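Home | News | Products | Software | Subscribe

Gremstead opens Stivier room simulator to outside customers

Gremstead has put its Stivier simulation package on general sale, ending a trial that ran since January with a small group of paying users. The software builds furnished indoor rooms in which developers can train and test the control programs for household robots before any hardware is switched on.

The package ships with 129 room layouts and 2,766 separate objects. Buyers can change wall colors, floor finishes and lighting, and can swap the landscape scene behind a room for one of their own.
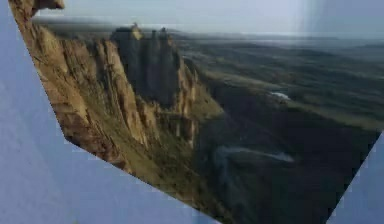 A single license costs $3,000 a year and covers one workstation. Universities pay the same price but may install the software on up to 8 machines. Support is by email, with replies promised within one working day.

Hjalti Kárason, who manages the product at Gremstead, said most of the work since the trial began had gone into surfaces and fittings. Trial users had complained that the early rooms were too plain, and that programs trained in them did badly when moved to a real apartment.

"People were getting good scores on our rooms and poor ones at home," Kárason said. "We needed more clutter, more kinds of doors and more floors that look like floors."

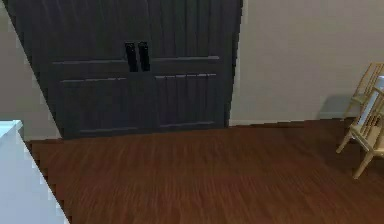
Doors are sold as part of the base package, and Gremstead says each one can be set to swing freely, stick or stay locked. The company has drawn them in several styles. One is a dark gray double door with a pair of black bar handles mounted side by side at the center seam and recessed panels near the floor. Handle height and stiffness can be edited in a text file, or varied at random between runs.

Two add-ons are offered separately. Wilo supplies extra kitchen layouts, and Fjeld adds a scheduler that spreads long training jobs across several computers. Neither is needed to run the base software. Prices for both are given on request.

The release has some gaps. Soft items such as towels and bedding do not fold correctly, and liquids are not handled at all. Gremstead said cloth would be the next thing it works on but gave no date. The software runs on Linux only, and a Windows version is not planned.

Customers from the trial keep their current price until their contracts run out. Saved rooms from the trial version will open in the new one, though lighting settings have to be entered again. A demo with 8 of the layouts can be downloaded from Friday and works for one month.

Related items

Wilo adds narrow kitchens to layout library
Fjeld scheduler gets shared job queues
Gripper makers agree on common mounting plate
Review: three low-cost arms for the teaching lab
Warehouse robot rentals rise again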